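Movie poster

A movie poster is a printed sheet made to get people into a theater. I've been collecting them since college and I keep up this entry for the Brumuden hobby wiki, so you'll have to put up with me talking like myself.
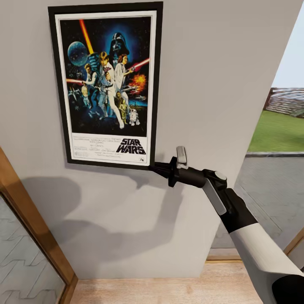 Most people who start out want to know about sizes first, so let's do that. The standard American poster is called the one sheet. For decades it measured 27 by 41 inches, and in the 1980s it lost an inch and became 27 by 40. If you buy a frame before you measure your poster (I have, twice!) you'll be trimming a mat board at midnight. There's also the half sheet, the insert, which is tall and skinny, and the lobby card, which is small enough to fit in a drawer.

Folded or rolled?

Older posters were folded by machine and mailed out to theaters, so fold lines on a piece from the 1950s are normal and I wouldn't pay anyone to hide them. Rolled copies took over in the 1980s. Fouzia Lashari, who ran the poster table at the Ikholm paper fair for years, taught me to feel along the folds for tiny splits where they cross, and that's still the first thing I do.

Painted art

My favorite ones are painted. The artist had to squeeze a whole story onto one sheet — heroes in the middle, villain looming up behind, something blowing up in a corner — and you could read it from across the street. Photo posters pushed a lot of that out later on, though painted work never went away completely.

Reprints

Reprints are everywhere and there's nothing wrong with owning one. I paid 3 dollars for mine of a submarine picture and I love it. Just don't pay 500 for it. Check the size, the paper and the small print along the bottom edge, and look at it through a magnifier if you can.

Hanging and storage

Keep posters out of direct sun. Use acid-free mat board, and don't let the glass touch the paper. Never use tape, please! The ones I don't hang go flat in a drawer with tissue between them.

See also: Lobby card, Linen backing, Paper sizes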